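Questions I get asked about my cider

I'm Beverley, I make Lendamitz cider from 40 old apple trees behind my house, and these are the things people ask me most at markets and by email. Last updated 2/6/26.

Are your apples organic?
Yes, the lot. I've not sprayed anything since I took the orchard on, and the grass between the rows gets cut twice a year by Henrik Schwerdtfeger, who won't let me near his scythe (fair enough).

Do you add yeast?
No, I let the wild yeast on the skins get on with it. It's slow and it makes me fret every single year, but I love the flavour!

How long does it take?
Pressing to bottle is 8 months for the dry and a bit longer for the keeved one, which sulks in the cold shed until it's ready.

Why is mine cloudy?
I don't filter. Stand the bottle upright in the fridge overnight and pour gently if you'd like it clearer. I tip the dregs in and drink them.

Is it gluten free? Vegan?
Both. It's apples and a very small amount of sulphite at bottling, and the label says so.

Can I bring you my own apples?
Yes please, from the end of August. Clean, ripe, no windfalls that have gone brown. I charge 95p a litre for pressing and you take the juice home the same day, so bring containers with lids.

Do you post?
Only in boxes of six or 18, mainland UK. I did try single bottles and the breakages were awful.

Which one goes with cheese?
The medium, for me. Latrice Kowalczyk at the Gerlach deli swears by the dry with anything blue, and she's sold more of it than I have, so ask her too.

Can we visit the orchard?
Blossom time and pressing time, by arrangement. Wellies are a must and dogs are welcome on leads. Drop me a line through the contact page and I'll send directions, as the satnav takes you to the wrong farm.
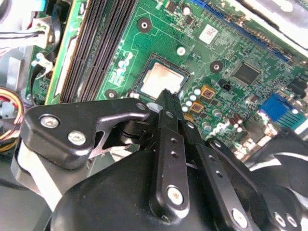

Old thermal paste on the processor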